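Vitamin D Supplements: What Students Take and What the Labels Say

Project report, Nutrition and Health, second year
Helley College
Group: Yolanda Pruitt, Ilango Raju, Phúc Đồng
Supervisor: Henk Maes
Handed in 21/03/2020

1. Background

Vitamin D is made in the skin when it is exposed to sunlight and is also found in a small number of foods, mainly oily fish, egg yolk and products that have it added, such as milk and some breakfast cereals. In winter the sun is low in Helley and people wear long sleeves, so the skin makes less. Supplements are sold in every drugstore and in most grocery stores.

Two forms are sold. Vitamin D2 (ergocalciferol) comes from yeast or mushrooms. Vitamin D3 (cholecalciferol) usually comes from lanolin, which is the grease in sheep's wool, or from lichen if the product is meant for vegans. Both raise the level of vitamin D in the blood. D3 is generally thought to keep it raised for longer.

The amount in a product is given in micrograms (mcg), in international units (IU), or in both. One microgram is equal to 40 IU. The Daily Value used on American labels for adults is 20 mcg, or 800 IU. Older labels were worked out against a lower value and this caused us some trouble, see section 4.

We picked the subject after Ilango bought a bottle of drops and could not work out how many to take. He had read the front of the box, which gave the strength per milliliter, and the back, which gave it per drop.

2. Questions

We wanted to find out how many students at the college take a vitamin D product and in what form, whether they know how much they are taking, and whether the labels of products sold nearby give the dose in a way that is easy to use. The first plan also had a question about blood levels. Mr. Maes told us early on that we could not ask people for medical results, and we dropped it.

3. Method

Survey. We wrote a one-page paper form and tried it on our own lab section first. Two questions were changed after that. "Do you take vitamins?" became "Have you taken any product containing vitamin D in the last seven days?", since people who took a multivitamin had been answering no. We also added a box for "I don't know what is in it."

The forms were handed out in the cafeteria and the library entrance over one week in February. No names were collected. We got back 121 forms that could be used. Forms with the first question left blank were thrown out.

Labels. We read the labels of 30 products in two stores, Dradby Pharmacy on the main street and the Velley grocery behind the bus station. For each one we wrote down the form (tablet, softgel, gummy, drops, spray), whether it was D2 or D3, the serving size, the dose per serving, the unit, and any advice about when to take it. We only included products where vitamin D was named on the front, which leaves out most multivitamins. Phúc did the reading at Dradby and Yolanda at Velley. Then we swapped and checked each other's sheets.

We did no lab analysis. Everything we say about dose is what is printed on the package.

4. Results

Use. Of the 121 students, 56 had taken a product with vitamin D in the last seven days. Tablets and softgels were the most common, then gummies. Drops were rare and only one person used a spray. Most users had started in the fall or winter and planned to stop when the weather got better. A few took it all year because a doctor had told them to.

Knowing the dose. Fewer than half of the users wrote down a dose. Of the doses that were written, some had no unit, and a few had the wrong unit. One form said "1000 mcg," which would be a very large dose and was almost certainly meant to be 1000 IU. We treated all of these as "dose not known." Students who took gummies were the least likely to give a dose. Some of them wrote the number of gummies.

Reasons. The reason given most often was that a parent had bought it. After that came tiredness, colds and "winter." Bone health was mentioned by very few people, although that is the effect with the longest history of research behind it.

Labels. Nearly all the products were D3. The D2 products were both tablets and both were sold as vegetarian. The most common serving was 25 mcg (1000 IU), but the range was wide, and the strongest softgels at Dradby had five times that amount in one capsule. These stood on the same shelf as the ordinary ones and the boxes were the same color.

Most labels gave both units. A small group gave only IU. On three packages the percent of Daily Value did not match the dose if you used 20 mcg as the base, but did match if you used the older value of 10 mcg. We think these were old stock. The manager at Velley, Heikki Nurmi, was kind enough to let us look at the delivery dates, and two of the three had been on the shelf since before last summer.

Serving size was the hardest part to read. For gummies the serving was often two pieces, and this was printed only in the small table on the back. For the Yaman drops, the front of the box gave the strength for one milliliter while the serving was one drop. Anybody who took a full dropper would get far more than the serving.

Advice about food. Vitamin D is fat soluble and is usually better absorbed with a meal that contains some fat. Just over half of the labels said to take the product with food. None of the gummies said this.

5. Discussion

The survey cannot be used to say anything about students in general. People who eat in the cafeteria or use the library in the daytime are not the whole college, and evening students are missing completely. People who take supplements may also be more willing to fill in a form about them. We noticed that several people said "oh, I don't take anything" and handed the form back without writing on it, which would push our number up.

Seven days is a short time to ask about. A person who takes one strong capsule a month would be counted as a non-user. We knew this when we wrote the question and kept it anyway, because people remember last week better than last month.

On labels, the biggest problem we saw was the mix of units. A difference between mcg and IU is a factor of 40, so a mistake is not small. Too much vitamin D over a long time can raise calcium in the blood, which may cause nausea, weakness and kidney problems. The products we looked at would not do that at the serving printed on the package, but a person who combines strong softgels with drops and a multivitamin could be taking a lot more than they think.

Henk Maes asked us whether the front of the package or the back should be blamed. We did not agree on this. Yolanda's view is that the back is correct and people should read it. Ilango and Phúc think that a dose should be on the front, per serving, in one unit.

6. What we would change

Ask people to bring the package or take a photo of it. Put in the evening classes. Write down the price per serving, which we forgot to do at Velley and then left out for both stores. Use one spreadsheet from the start. We had two, and the column for serving size did not mean the same thing in each of them, which cost us an afternoon. 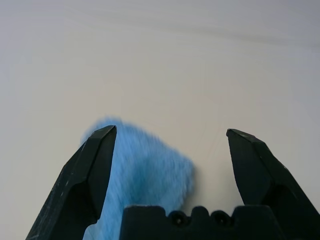
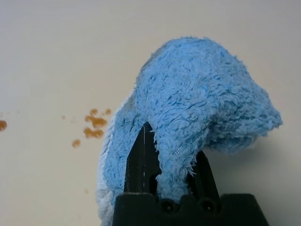
Blue towel in the gripper
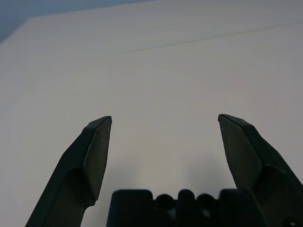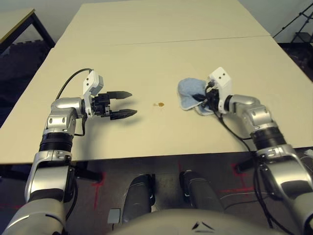
Tabletop and left arm

The raw sheets for the store visits have been typed up and are kept with the blank survey form in the course folder. The paper forms will be shredded at the end of the semester, as we said we would on the form itself.

7. Who did what

Yolanda Pruitt: survey form, labels at Velley, sections 1 and 3.
Ilango Raju: data entry, section 4, unit conversions.
Phúc Đồng: labels at Dradby, sections 5 and 6, final check.

All three of us handed out forms. We thank Heikki Nurmi for his time, and the staff at Dradby Pharmacy, who let us stand in front of the vitamin shelf with a clipboard twice.

8. Terms used

IU: international unit. For vitamin D, 40 IU is 1 mcg.
Daily Value: the amount the percentage on the label is based on.
Serving: the amount the label's table refers to. It can be one tablet, two gummies or one drop.
Softgel: a capsule with oil inside.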